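How to Wash and Dry a Textured Placemat So It Stays Flat

I have sewn and washed placemats for many years, first for my own kitchen and later for the small guest house of my cousin Kaisu Saarela. The most common question I get from guests is why their mats become wavy at the corners after two or three washes. The answer is mostly in the drying, so please read also the second half of this page before you start.
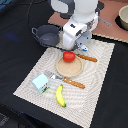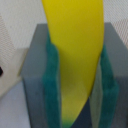
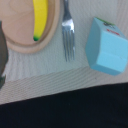
First picture: a white textured placemat on a black table. Second and third: a yellow banana-shaped object, in the third one on a round wooden plate.

What you need

A basin or a clean sink, a mild liquid soap, a soft brush (an old toothbrush is good), two bath towels and a flat place where the mat can lie overnight. For a stain you need also baking soda. I do not use bleach on white mats. It makes many fabrics yellow with time.

Step 1. Shake and brush

Take the mat outside and shake it well. Crumbs like to stay in the low parts of the pattern. Brush along the lines of the pattern and never across them, or the threads will lift and look hairy.

Step 2. Treat the stains

Mix one spoon of baking soda with a little water until you have a soft paste. Put it on the stain and leave it for 40 minutes. Coffee and fruit stains usually become weaker from this. For grease, put one drop of dish soap directly on the dry fabric, and only after that add water. Wet fabric does not take the soap so well in the greasy place.

Fruit juice is more difficult than it looks, because you see nothing on the first day and a brown mark comes later. If a ripe banana has been lying on the mat, rinse the place the same evening.

Step 3. Wash

Fill the basin with lukewarm water, put in the soap and press the mat up and down with flat hands. Do not twist it. Four mats at one time is my limit. If you use a machine, choose the gentle program and the slowest spin. My machine goes down to 700 and this is fine for cotton. Hertta Eskola, who taught me to sew borders, washes everything at 1,200 and she irons for the whole evening after.

Step 4. Rinse two times

Soap that stays in the fabric makes it stiff and collects dust. The last water should be clear.

Step 5. Dry flat

Lay the mat on a towel, put the other towel on top and press with your arms. Then move the mat to a dry towel. Pull the corners gently until the sides are straight again. If the mat has a scalloped edge, go around it with your fingers and open each little curve. It takes some minutes but you can not do it later when the fabric is dry.

Do not hang mats on a line with clothespins. The weight of the water pulls the middle down.

Step 6. Iron or not

For a deep pattern I do not iron at all. If you must, iron from the back side, with a thin cloth between.

Storing

Keep the mats flat in a drawer, with the biggest one at the bottom. Rolling is also possible, with the right side out. Folded mats get a line in the middle, and this line was still there in mine after one whole winter.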